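Kelmendi Cloth Folding Set

Data card, version 2
Last revised April 21, 2022

Summary

The Kelmendi set is a collection of short recordings of small cloths being spread, straightened and folded on a flat table. It holds 2380 recordings, divided into 9 task groups. Each recording covers one cloth and one attempt. The set was put together for work on cloth state: telling a bunched cloth from a spread one, finding corners and hems, and judging whether a fold has been made to the required standard.

The card covers the cloths, the table, the starting states, the folding tasks and the labels. File formats and loading code are documented separately in the Varow tools.

Cloths

All cloths are single pieces with a finished hem on each side. Patterned cloths were left out of version 2 after annotators disagreed too often on where a crease ended and a printed line began. Plain colours only are used, and each colour is listed in cloths.csv with its size before washing and after washing.

The mustard-yellow cloth is the reference item for the set. It has a soft pile that holds a crease poorly, and a small white tag at the hem. The tag was kept on. It is the only feature that tells one side of the cloth from another at a distance, and the orientation label depends on it. Where the tag is hidden under the cloth, orientation is recorded as "unknown" and no guess is made from the shape.

Cloths are washed without softener and dried flat. They are not ironed. A cloth that has lost its tag or has a pulled hem is withdrawn, and its identifier is not used again.

Table and lighting

The top is white and matt. White was chosen over grey for the contrast it gives with the darker cloths; the pale cloths in the Talleo group suffer for it, and their outline masks should be treated with care. Marks on the top are wiped off where possible. Those that remain are not masked out.

Lighting is strong and comes mainly from one direction. Shadows have hard edges. On yellow fabric a shadow edge can be taken for a fold line, and this was the most common annotation error in version 1. The instruction to annotators is now to follow the hem first, then the folds, and to leave shadow edges alone.

Starting states

Each recording begins in one of the states below. The state is assigned before the attempt and checked again by an annotator.

1. Bunched. Part of the cloth is gathered into creases and at least one corner can't be located. The rest may lie fairly flat. A cloth with a gathered upper part and a spread lower part is labelled bunched, whatever the proportion.

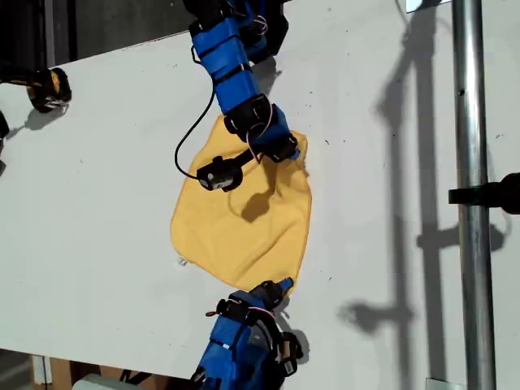 2. Spread, irregular. The cloth lies mostly in a single layer but its outline is not a rectangle. Diamond and kite shapes are common. Shallow wrinkles are allowed.

3. Spread, square. All corners are visible and the sides are straight to within the tolerance given in tasks.csv. This state is used for the folding tasks only.

4. Part folded. One fold is already in place. Used in the two-fold tasks, where the first fold is made by hand.

Intermediate states carry the same names. A single recording may pass through several, and the change is marked at the first moment the new definition is met.

Tasks

The task groups run from simple spreading to two folds with the hems aligned. Spreading tasks end when the cloth meets the definition of state 3 or when the time limit is reached. Folding tasks end when the cloth has been released and left alone.

A fold is accepted if the upper hem lies on or inside the lower hem along its whole length. A fold that overshoots is rejected even if it looks neat. The direction of the fold is recorded relative to the tag, so the same fold made after turning the cloth round receives a different label.

Labels

The annotation for each recording contains the following:

– starting state and end state
– cloth outline, drawn along the hem
– corner positions, each marked visible, covered or unknown
– tag position, if visible
– accepted or rejected, for folding tasks only

"Covered" means that something other than the cloth lies over the corner. "Unknown" means that the cloth itself hides it. The two were merged in version 1, and results from the two versions should not be compared on this field.

Outlines present a similar problem. Where part of the hem is hidden from above, the outline stops at the last visible point and starts again at the next one.

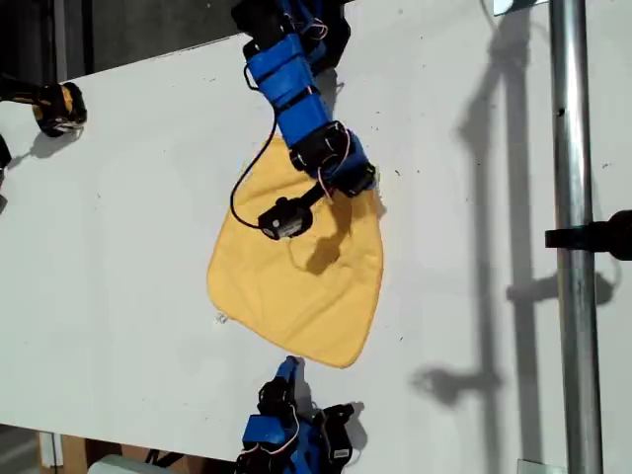
The gap is stored as an open section and is not closed by a straight line. Software that expects a closed polygon will need to join the ends itself, and any area measured after that will be an estimate. The area field in the annotation file is left blank in these cases.

Known problems

In the Javdale group, 122 recordings have the starting state entered as "spread, irregular" where the definition calls for "bunched". They are listed in errata.txt and will be corrected in the October release. The outlines are not affected.

Wrinkle depth is not labelled. An attempt to grade it by eye was dropped.

Some cloths are over-represented, the yellow one most of all. Splits should be made by cloth identifier – a random split will put the same cloth on both sides.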